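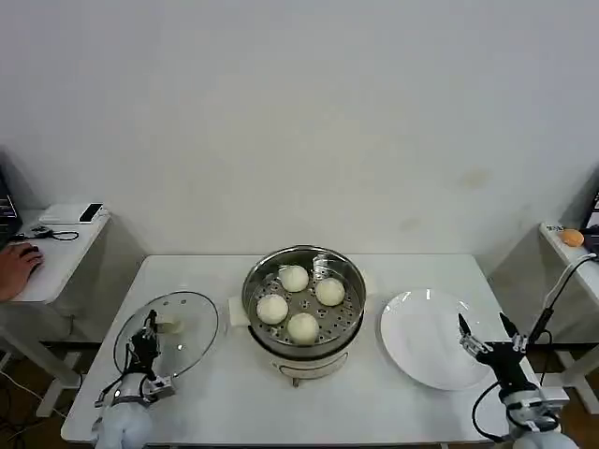
Caring for Movie Discs and Game Consoles at Home

Liltitz Household Advice Office
Updated Jul 20, 2022

Discs should be stored upright in their original cases, on a shelf away from radiators and direct sun. Stacking them flat for long periods places weight on the lower cases and may crack the hubs. Households with larger collections may wish to group films and games separately and to leave a small gap at the end of each row, so that a case can be taken out without force.

Fingerprints and dust account for most playback trouble. Hold the disc by its edge and center hole. Wipe with a clean, dry, lint-free cloth in straight lines from the center outward. Circular wiping is to be avoided. If a mark remains, dampen the cloth with plain water, wipe again, and let the disc air dry before it is played. Paper towels, window cleaner and furniture polish should not be used.
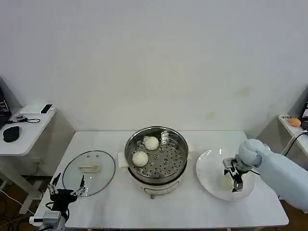 Can a scratched disc be repaired at home?
Light scratches on the playing side can sometimes be reduced with a disc polishing kit, used as its maker directs. Deep scratches, and any damage to the label side, are generally permanent.

Consoles and disc players draw in room air to keep cool, and the air must be able to leave again. Allow 2 inches of clear space on every side, and more at the back if the cables are thick. Closed cabinets are unsuitable unless the doors are left open during use.
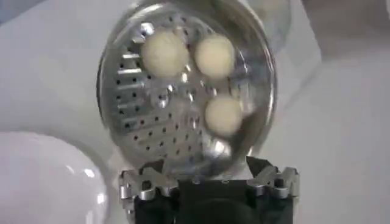
Vents should be cleaned every month in homes with pets or carpet, and every other month elsewhere. Switch the console off, unplug it, and draw a soft brush attachment lightly across the openings. A perforated surface works only while its holes are clear; the steel steamer plate has its rows of open holes for the passage of steam, and a console grille depends on the same arrangement for air. Do not push pins or toothpicks into the grille.

Controllers may be wiped with a barely damp cloth after play. Remove the batteries from any controller that will be stored for the season, and label the battery compartment with the month, such as December, in which it was last checked.

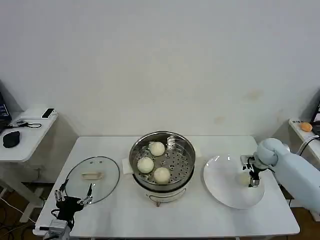 Skavenis Media Care Group

Moving and Lending

Before moving a console, remove any disc from the tray and coil the cables separately. Carry the unit level. When it has come in from a cold car, leave it unplugged for 60 minutes.

Discs lent to friends or neighbors should be listed on a card kept with the collection, showing the title and the date of return. The Quispe lending card has room for 12 titles and may be copied freely for household use.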